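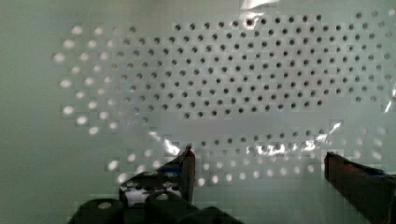 Pale mint perforated panel, close up, with the holes down the left glowing as if lit from behind.

How to Put Up a Perforated Panel (and Light It From Behind!)

Posted Wednesday, September 3, 2025 by Remzi Tuncer

I love perforated metal. I've put it behind a desk, over a radiator and along the side of a very boring hallway in Irkley, and every time I end up standing there moving my head from side to side like an owl. With light behind it, some holes go bright and soft while others stay dark as ink, and the whole lot shifts as you walk past. It's a cheap trick and I never get tired of it.

This guide is for a single sheet on an ordinary indoor wall, held off the plaster on spacers so you can tuck an LED strip in behind. You need a drill and a free afternoon, and a second pair of hands for the lifting.

What you'll need

One perforated steel or aluminium sheet, edges folded or filed
Stand-off spacers, 30 mm or longer
Screws and wall plugs to suit your wall
Warm white LED strip with a plug-in driver
Spirit level, pencil, masking tape
Microfibre cloth and a drop of washing-up liquid
Thick gloves (cut metal edges are nasty)

Choosing your sheet

Look for staggered holes if you can get them. In a staggered sheet each row sits half a step along from the one before, so your eye finds diagonals as well as straight lines, and it's much livelier than a square grid. Small round holes are the most forgiving because they hide the strip and the wiring. Big holes look great too, but you'll see every lump of plaster.

Pale colours are my favourite. White is fine, grey is fine, but a greeny off-white changes so much between morning and evening that it feels like getting two panels for the price of one. Watch the finish, though. A smooth, shiny coat will pick up a streak of glare from any lamp facing it. If that bothers you, ask for matt.

Step 1: Find out what's in the wall

Run a pipe and cable detector over the whole area, then do it again. Mark anything it finds with masking tape and keep your screws well clear.

Step 2: Mark the fixings

Hold the sheet up with your helper, get it level, and poke a pencil through the holes you want to use. Go for one near each corner, plus one halfway along any long side. Count the holes in from the edge so both sides match. I had 13 in from the left and 13 in from the right on my last one, and I'm glad I bothered, because an uneven screw in a regular pattern jumps out at you for ever.

If the screws won't fit through the existing holes, open those few up slowly with a step drill, with scrap timber clamped behind. Touch in the bare metal afterwards.

Step 3: Fit the spacers

Drill, plug, and screw the spacers to the wall. Check them with the level before you go any further.

Step 4: Stick down the LED strip

Wipe the wall first or the strip will peel off. Now the fun bit: don't run it round all four sides! Try it down one side only, or in a loose curve. Light coming from one direction gives you a glowing band that fades off into dark holes, and I think it's far prettier than an even wash. Tape the strip up temporarily, switch on, lean the sheet in front and have a look from the doorway. Move it. Look again. I went through half a roll of tape doing this and enjoyed every minute.

Keep the driver somewhere you can reach it and where air can get round it. Anything wired into the mains beyond a normal plug is a job for an electrician.

Step 5: Hang the sheet

Gloves on. Start with the top two screws, leave them slightly slack, add the rest, then tighten everything a little at a time. Over-tightening one corner will put a bow in a thin sheet, and a bow shows up straight away in the reflections.

Step 6: Clean it

Damp cloth, tiny bit of washing-up liquid, then a dry cloth. Work along the rows. For dust in the holes, a soft paintbrush or the brush end of the hoover is perfect.

If you're painting your own, do it flat on trestles in several thin coats. Thick paint clogs small holes, and poking them clear with a cocktail stick is a long evening.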